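Search this site Search

Teaching the planner to leave the green pole alone
by Horațiu Moldovan, April

So my half of the Trusident project was the perception and planning code, and I spent most of it fighting one tall green pole! The wrist camera sees it right up close, with a brighter green band wrapped around it, and my first color mask cut that band out as a separate object. The planner then figured there was free space above and below it (nope).
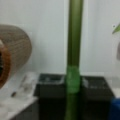
Panagiotis Halilović thought I should drop color completely and fit two vertical edges, then let the planner treat everything between them as solid. I grumbled, but I tried it. I pulled 1394 wrist frames, kept 396 for testing, and blurred the rest even more during tuning so the fit wouldn't lean on crisp edges. The pole gets a bit narrower toward the bottom, so I let the two lines tilt on their own.

The other headache was dark stuff behind the pole. Black bins low in the view swallow the shaded edge, and my fit kept sliding sideways into them — now it starts up against the white wall and works its way down.
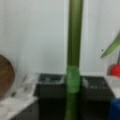

Have you tried carrying the fit over from the last frame, so it doesn't start cold every time? I did that on Todbridge and it calmed the planner right down. — Serville_dev

Good idea, I'm adding it next, with a reset every 10 frames.

14 shares 2 comments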